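Posted in Workshop notes | Grippers

Search this site... Go

Grip pads, screws and a sticky left jaw

The left gripper in our pair started closing late in July. You squeezed the handle and the right jaw moved first, then the left one caught up with a small click. On a hard object you could live with it. On cloth it pulled the fabric sideways before the grip was firm.

Sólveig Norðdahl had logged 2,846 closes on it by then. We clean the joints every 2,000, so it was overdue, and that was my fault.

I took both jaws off on the kitchen table. The pivot screws on the left side were packed with lint, mostly from towels. I brushed them out, wiped the joints with alcohol and put them back with no oil. Oil holds the lint — I learned that on the first set.

One pad had also gone shiny at the tip. I had 2 spares from Urbańczyk and used one. The glue wants three hours under a clamp. I gave it overnight.

Tightening is the fussy part. Too tight and the jaws drag, too loose and the tips cross. I go a quarter turn at a time and work the handle between turns. Anneli Lindqvist does hers by feel in a couple of minutes, but I still need the slow way.

After that I test on fabric. Hard blocks hide a late jaw. A thin printed cloth shows it, as the pattern skews at the pinch. I go for a bunched edge first, then a hanging fold.

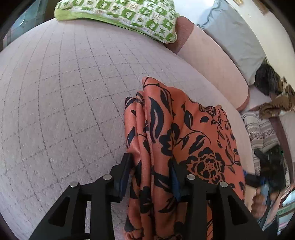
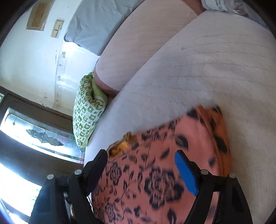 Pinch checks with the flowered cloth on the sofa.

3 comments | 2 shares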